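# plollard-labels

Word list and category codes for sorting household goods, built for the Plollard stock sheet. Maintained by Povilas Jaunzems. Last full check: 19 November 2020.

## Contents

- `terms.csv`: 98 rows, one term per row, UTF-8, comma-separated
- `codes.csv`: 15 category codes
- `aliases.csv`: spelling variants and regional names

Each row in `terms.csv` has `term`, `code`, `plural` and `note`. The `note` column may be blank. Terms are lower case, apart from trade names.

Code `ST` covers open storage: baskets, crates, tubs and trays. Size and colour are not recorded. Lidded items go under `SL`, even where the lid is sold separately.
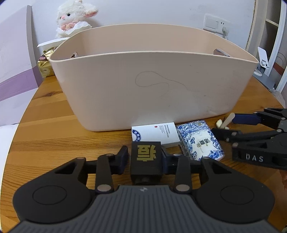

Saranya Kaimal has objected that `ST` is too broad, and would split baskets from trays before the next release. The split is open as issue 46. Until it is settled, use `ST` and put the shape in `note`.

## Known faults

- Plurals for `scissors` and `tongs` repeat the singular.
- `aliases.csv` still holds duplicate rows from the Kidard import in June.
- Row 85 has a trailing space.

## Changes

Send corrections as a patch against `terms.csv`. Do not re-sort the file.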